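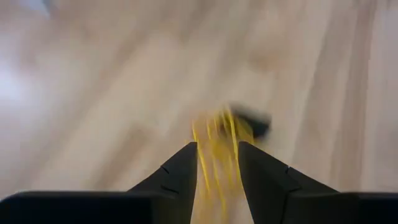
"Again," said Tyyne Lindqvist, and she hit the space bar before anyone could tell her it was lunchtime.

The arm swung out over the floor, slowed, dipped, closed. Then it rose and turned for the bin, and at the same spot as always it gave a little shiver, like a dog stepping out of a lake. The yellow bundle slid out of the fingers and landed on the boards.

"Twelve," said Ville from under the desk, where he was looking for a cable.

Tyyne didn't mind twelve. She was having a wonderful time. She had spent two years at Warnbridge writing code that moved boxes, and boxes were fine, boxes had corners and stayed the shape you left them in. But string! String was a new thing every time you looked at it. Her planner, which she had named Grerov after a village in a book she never finished, had to guess where the string would be by the time the fingers got there, and where it would swing to afterward, and it was getting so close she could hardly sit down.

"It's the swing," she said. "It plans the turn as if the stuff were stiff. So the tail whips around late and pulls, and the grip check sees the pull and thinks we've hit something, and it eases off."

"So turn off the grip check," said Ville.

"I am not turning off the grip check."

Pirjo Halonen came in with soup in a mug and sat on the windowsill. She ran the lab and had a way of watching that made people explain themselves. Tyyne explained herself. She pulled up the wrist video and went through it one step at a time, and in every step the tools were sharp and the floor behind them was a smear.

"Look how blurry that gets," Tyyne said happily.

"Is that good?"

"It's great! I've been throwing those away. The tracker wants clean pictures, so I had a filter that dumped anything smeared, and that's the whole turn, Pirjo. The whole turn! The arm goes blind right when the tail starts to whip. But the smear has a direction. I know how fast the wrist is moving, so I know which way the floor ought to streak. Anything that streaks some other way is the string moving on its own."

Pirjo drank some soup. "How many of those did you throw away?"

Tyyne checked the log. "3,960."

"Are they gone?"

"No, no. Huttunen keeps everything." Huttunen was the server, an old gray tower with a fan that clicked. It had been named for a teacher of Ville's and it was just as hard to argue with.

She wrote it standing up. It was a small change, smaller than she would have liked, given how pleased she was: take the filter out, subtract the wrist, pass what was left to the planner as a guess about the tail. Then one line in the grip check so it would expect a tug when the planner expected one. She got a sign wrong and the simulated string flew straight up at the ceiling, which made Ville laugh so hard he bumped his head on the desk. She fixed the sign. She ran the old logs through it and the guesses lined up, not every time, but far more often than she had hoped for.

"Okay," she said. "Thirteen."

Ville came out from under the desk. Pirjo put down her mug.

The arm swung out, slowed, dipped, closed. It rose. It came into the turn, and a hair before the place where it always shivered it leaned, just slightly, the way you lean on a bicycle, and let the tail come around.

Tyyne had both hands on top of her head.

It went on to the bin and opened, and the yellow string dropped in, all but one end that hung over the side.

"Does that count?" said Ville.

"Again," said Tyyne, and reached for the space bar.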